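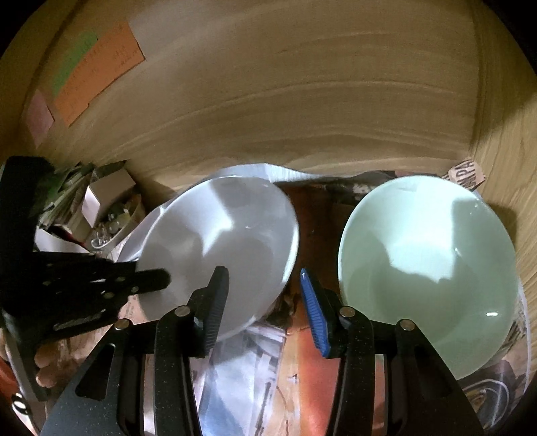 To: Wirkside household list
Date: 2023-06-15
Subject: Re: Bowls, and what on earth to do with the sorting table

Hello again all, and thank you for the patience. I meant to answer this the same evening it came through and then the kitchen got away from me, as it does.

> I have finally reached the kitchen boxes and I am stuck at the bowls.
> We had 153 pieces of crockery when I wrote it all down for the
> move, and I would like to get to 92 before anything goes up on the
> new shelves. Plates were easy. Bowls are not. I have the old Gamage
> set, a stack of Ollier ones I bought at the outlet, and a lot of odd
> ones that came from who knows where. Do you keep sets together, or
> do you keep the ones you use? And how do you stop the table you sort
> on from turning into the place where everything lives?

I'm going to take your last question first, as I am the least qualified person on this list to answer it. My sorting surface has had things on it since November. At the moment it has a white bowl and a pale green one side by side, a crumpled sheet of white plastic, a piece of cardboard, and paper notes stuck up on the wood next to it in orange, green and pink. The notes were going to be a system. Orange was for what stays, green was for what goes to my sister's place, and pink was for "ask first." I then started writing shopping on the orange one, and that was the end of the system.

What did help, once I gave in and started over, was clearing the table only as far as the next pair. I put two bowls out, next to each other, and decide between those two and nothing else. If I line up the whole stack I just stand there admiring them and make tea. With two, one of them nearly always wins in a few seconds, and the loser goes straight into the box on the floor. It's slow going but it does go, and you can stop for supper at any point without leaving a mess worse than the one you had.

Now, sets. I used to be strict about keeping sets together and I've gone soft on it. We had a Gamage set too (six of everything, and a gravy boat I was frightened of) and I kept it whole for years in the tall cabinet and we ate out of the odd ones every single night. When I finally let myself split it I kept the wide shallow bowls and gave away the rest, and those bowls have been on the table more in one winter than in all the time before. So my vote is for the ones you use. If a bowl is wide enough for pasta and salad both, and it stacks, it can stay, whatever family it came from.

The Ollier ones I know less well. I had two and passed them on, mostly on account of the weight. My wrists complain. If yours don't bother you, ignore me completely.

On color -- I was worried that mixing would look like a yard sale. I've ended up with whites and one soft green, and I like that a good deal better than all white. If you have a pale green or a pale blue among the odd ones, try it next to your plain ones before you box it up. Leave it there a day or so and see if you keep reaching for it.

A few small things while I think of them. Flared rims chip at the edge if you nest them bare, so put a paper towel or a bit of old dishcloth in between, at least for the move. Don't tape plastic sheeting directly around anything with a glossy glaze. I did that once and spent an afternoon with warm water and dish soap getting the gum off. And flatten your cardboard as you go! I say this as someone who does not.

As for 92, it's a good number to aim at but please don't give up a bowl you love just to hit it. I set myself a limit of 50 for the everyday shelf and went over, and I've slept fine. I'd count again once things are on the shelves, when you can see what fits.

One last question from my side, if anyone is still reading. Has anybody tried the Tostadon shelf risers? I'd like to get the shallow bowls up off the plates so I'm not lifting the whole pile every time I want one, but our shelves are rather deep and I can't tell from the listing if they'd slide about. I don't need them to be pretty.

Good luck with the boxes, and do write and say how the odd ones came out. I'm rooting for the odd ones.

Warmly, from the other end of the kitchen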